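A May Full of Things to Do in Belent

Well, it happened again. I looked up from my desk, the lilacs by the library were already out, and I realized I hadn't written a word about what's going on in town this month. Last year I got so many nice notes about my spring roundup (one reader taped it to her refrigerator, which made my whole week) that I'd feel guilty skipping it. So pour yourself something and settle in. I've been collecting flyers in my coat pocket since the snow melted, and I'm finally going to put them to use.

A quick word on how I pick these. I only write about things I've been to before or fully plan to drag my family to. I live on the east side, so I'm sure I lean that way, and I'm sorry to everyone across the river. If you've got something going on over there, leave me a comment and I'll try to make it.

The Helora Street Plant Swap

I'll start with my favorite, and I'm not going to pretend otherwise. The plant swap sets up in the old bus lot on Helora Street at 9 in the morning, and by 11 the good tomatoes are gone. You bring whatever you've got too much of, you get a paper ticket for each pot, and you trade the tickets for whatever somebody else has too much of. I went the first time with six sad strawberry runners and came home with a fig tree. The fig tree lives in my dining room now and we all walk around it sideways.

If you don't have anything to trade, go anyway. There's a table where you can buy seedlings for pocket change, and the people standing behind it will tell you far more than you ever wanted to know about squash. Bring a flat cardboard box for carrying. I forget mine every year and end up walking back to the car with pots balanced up my arm like a waiter.

Parking is easier on the church side. The coffee cart has cinnamon buns, and I'd put one aside before you do anything else.

Opening Weekend at Arkau Lake

The boat rental at Arkau Lake opens up again this month, and they're doing their opening weekend the way they always do, with free paddling lessons in the shallow end and a fish fry at the pavilion. The fish fry starts at 5, and the line starts well before that. My advice is to send one person to hold a spot and let the rest of your crowd go skip rocks.

We did the canoe lesson last year. I had it in my head that I already knew how to paddle, having gone to summer camp when I was ten, and I was corrected on that pretty quickly by a very patient teenager in a sun hat. We went in a circle for most of the lesson. My husband says it was a very nice circle.

The lake loop trail is open the whole way around again, too. The boardwalk section had been closed since the flooding and I'd really missed it. You can push a stroller on most of it, but there's one steep bit past the picnic shelter where you'll want a second pair of hands. We saw herons both times we walked it last month, and a turtle the size of a dinner plate who would not move for anybody.

It's still chilly by the water once the sun drops, so take a sweatshirt even if the afternoon feels like summer. I say this as a person who once watched an entire fireworks show wrapped in a picnic blanket that smelled like potato salad.

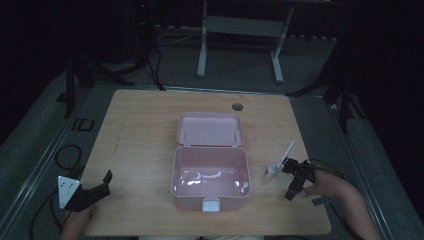
Music on the Orakzai Lawn

The free evening concerts are back on the lawn behind the Orakzai Arts House, and I've been humming about it for days. There's a brass band to start, then a fiddle group from up the valley, and then toward the end of the month the high school jazz combo, who are so much better than they have any right to be. Music begins at 7 and it wraps up early enough that you can bring little ones and still get them to bed at a time you won't regret.

People bring their own chairs and their own supper. There's an unspoken rule that tall chairs go at the back, and I've seen some looks exchanged over it, so consider yourself warned. We usually do cold chicken, a bag of cherries if I can find any decent ones, and whatever cookies survived the week. You can also get dumplings from the truck on the corner, and if I'm being truthful we've packed a whole dinner and then bought the dumplings as well.

If it rains they move everything indoors, where there's room for 325. It fills up! Last May we stood in the back by the coats and had a wonderful time anyway, but my knees would've liked a chair.

The Big Yard Sale

The neighborhood yard sale has gotten so big that they've printed a map this year, with more than 80 houses on it. You can pick one up at the hardware store or the bakery. I like to start at the top of the hill and work down, mostly for the sake of my legs, and I always bring small bills. It starts at 8, though you'll see flashlights before then. I have a neighbor who treats it like a fishing trip and won't tell any of us her route.

I'm looking for a lamp. I've been looking for this lamp for three years. I'll know it when I see it.

One for a Rainy Afternoon

The town museum is turning 100, and they've put together a little show of old Belent photographs up on the second floor. Admission is free all month. It isn't large, and you could be through it in half an hour, but we stayed almost until closing because we kept finding places we recognized. Our grocery store used to be a skating rink! I had no idea. There's a photo of the street we live on with not one tree on it, and now you can hardly see the sky from our porch.

The elevator was out when we visited, so give them a call first if stairs are trouble for you. They were very kind about it at the front desk and said a repair was on the way.

That's what I've got in my coat pocket for now. I know there's a pie thing at the fire station too, but I lost the flyer and I don't want to give you the wrong time, so if anyone has the details please put them in the comments and I'll add them up top. And if you see a woman at the plant swap with pots up both arms and icing on her sleeve, come say hello.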